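Section 4. Setting Up the Bin and Sorting the Blocks

Before you begin this section, you should have finished Section 3 (Choosing and Leveling the Table). If you skipped Section 3, your table will let you know, usually by letting a block roll off it.

The Halen block set ships in two colors, reddish-brown and dark green. The catalog has grander names for both. This manual calls them brown and green, as does everyone who has ever had to pick one up off the floor.

4.1 What you need

The gray metal bin (part 274)
The blocks, in both colors
A table large enough to hold the bin with a hand's width of bare wood on every side
A soft dry cloth
The Irner record card, or any piece of paper that will hold still

The lid is not used in this section. Put it somewhere you will remember. Replacement lids are order number 2696, and we sell more of them than we do bins.

4.2 Placing the bin

1. Wipe the tabletop. Grit under a metal bin will scratch a pale wooden surface on the first nudge, and there is always a first nudge.

2. Lift the bin by the two short walls and set it down. Do not slide it into place. See step 1.

3. Press on each corner in turn. If the bin rocks, turn it end for end and try again. If it still rocks, the fault is in the table, and you are invited to reread Section 3.

4. Run a finger along the inside of the bin floor. It should be clean and dry. Small shipping marks are normal. A dent deep enough to hold a coin is covered by the warranty in Section 9.

CAUTION: The rim is folded metal. It is smooth when it leaves the Viralham plant. After a drop onto concrete it may have other ideas. Check the rim with the cloth before you check it with your thumb.

4.3 Loading the blocks

1. Take equal numbers of each color. Three and three is a comfortable load for learning. The bin will accept many more, but you will not enjoy them yet.

2. Hold the blocks a few inches above the bin floor and let them go in mixed order. Do not arrange them. People find this step surprisingly hard and will straighten a block without noticing they have done it. Leave the block alone.

3. Look for stacked blocks. A block lying fully on top of another should be moved to bare floor. A block leaning on its neighbor can stay as it fell.

4. Check that the load is spread over the bin. If every block has gone to one wall, tip them out and drop them again from nearer the middle.

NOTE: Slight angles are good. A load in which every block lies square to the walls is not a random load, and whoever checks your record card will suspect you of step 2.

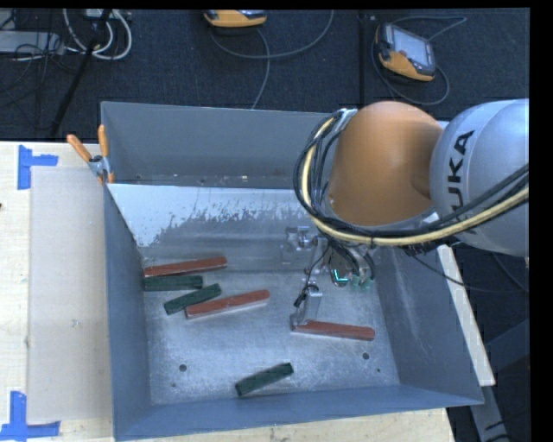 Can I mix blocks from an older set in with the new ones?

You can, as long as they are the same length. Sets made before July of last year were cut slightly short, so lay an old block beside a new one on the table and compare the ends. If they don't match, keep the two sets in separate bins and sort them on separate cards.

4.4 Sorting by color

1. Choose the color you will remove first and write it on the card. Changing your mind halfway is allowed, but the card has no box for it.

2. Begin with a block that has open floor at one or both ends. It will come up without disturbing the rest.

3. Lift straight up until the block clears the rim, then move sideways. Moving sideways first produces a loud noise and a mark on the block.

4. Set the block down on the sorting mat, long side toward you.

5. Work through the rest of that color. Leave any block close to a wall until its neighbors are out of the way.

6. When only one color is left in the bin, stop. You are done. There is a strong temptation to take the others out too, and it belongs to Section 5.

CAUTION: Do not drag a block up the wall of the bin. The finish comes off in a thin green or brown line, and the line does not come off at all. The Thoroddsen cleaning paste sold with the deluxe set will fade it a little if you are patient, and will also fade the bin.

4.5 If something goes wrong

A block is wedged in a corner. Push down gently on the free end. If that does not work, take everything else out and tip the bin.

The bin creeps across the table during sorting. Your lifts are catching the wall. Put the cloth under the bin and go back to step 3 of 4.4.

The colors are hard to tell apart. Both are dark, and in the evening the green goes first. Move the lamp so that it shines down into the bin and the near wall throws less shadow. A brighter bulb in the same place gives you a darker shadow.

You have one block too few. Look under the table.

You have one block too many. Look in the box for the other set.

4.6 Between sessions

Wipe each block with the dry cloth and return it to its tray, brown on the left. Never use water. The blocks have a sealed surface but unsealed opinions about damp, and a swollen block will not go back in the tray.

Store the bin upside down so it does not collect pencils. Do not put the bin away with blocks in it and the lid on unless you also write the count on the lid.

Loose blocks can be ordered singly under number 862. Please state the color. Orders that say "the dark one" will be filled at our discretion.

Continue to Section 5, Emptying the Bin and Counting Back.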